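new grasping numbers from the Lesemine project, short thread 1/

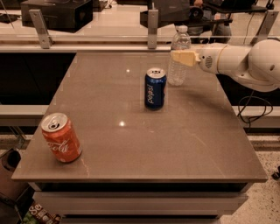

gripper at the water bottle, Pepsi and Coke cans still to the left

2/ 1453 grasps, all on stuff you'd find in a break room. Policy trained on 1272 demos, no depth input at all

3/ clear bottles were teh worst by far. cans fine. Adding 15 demos with just bottles closed most of the gap, didnt expect that

4/ next: same test on the Verbeke table. writeup in June hopefully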